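# Neltis Kitchen Night Asks for One Pan, Gets One Pan

6 April 2022
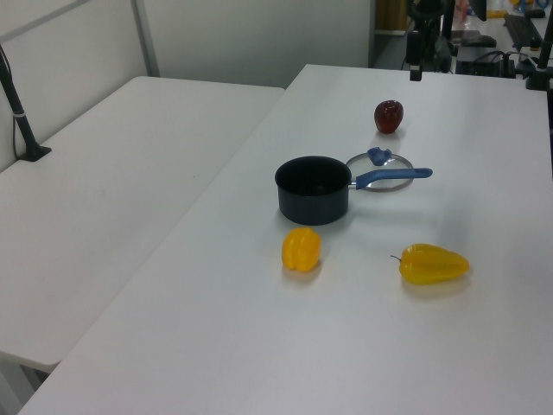

What do you cook when the whole kitchen is a single saucepan? Soup, mostly, and after that whatever can be persuaded to behave like soup.

The Neltis community rooms on Lockyer Street have started a cooking evening for people who own almost nothing to cook with. It is called One Pan, and the name is also the equipment list. Anyone who shows up with a second pan is asked, politely, to leave it by the coats.

Lev Lytvynenko, who runs the evening, got the idea in November, when he moved into a rented room in Hillik with a hot plate, a spoon and a saucepan. He had been cooking for a living until then and assumed he would manage. He lasted a week before he burned rice so thoroughly that he had to buy another saucepan.

"I had opinions about copper," he said. "Then I was eating lentils out of the pot, standing up, and my opinions got a lot smaller."

The dish for the opening night is a yellow pepper and apple soup, which divided people as soon as it was put on the notice board. One resident wrote "why" underneath it in pencil. Lytvynenko wrote back "try it," in pen.

The method is simple enough to fit on an index card. Chop two yellow peppers and soften them in oil with the lid on. Add a peeled red apple in chunks, a pinch of salt and enough water to cover, then simmer for 30 minutes. Mash it with a fork. A blender would do a better job, but a blender would be a second thing, and there is the name of the class to think of.

Shape matters less than shoppers seem to believe, according to Lytvynenko, who has watched people at the Nukach market turn over a whole crate of peppers looking for a handsome one. Squat ones and long ones go into the same pot. He does ask that people take the seeds out, a step he describes as the entire difference between soup and gravel.

The lid gets more of his attention than the pan does. He is firmly in favor of glass, on the grounds that beginners can't stop lifting the lid to check, and every check lets the steam out. With glass they can stare all they like. He also wants handles turned in from the edge of the stove, and says he will go on mentioning it until people are sick of him. Early reports suggest this won't take long.

There are 36 places for the spring run, and all of them went before the notice had been up a week. A waiting list is being kept at the front desk. The fee covers ingredients, and people are asked to bring an apron, a fork and a container with a lid that fits, a requirement that has already caused more trouble at home than anything on the menu.

Later sessions will take on rice, eggs, a stew and a chocolate pudding that Lytvynenko says he has made successfully once. The pudding is scheduled last.

Washing up is included in the class. There being one pan each, it is expected to be brief, though the rice session has been given an extra half hour.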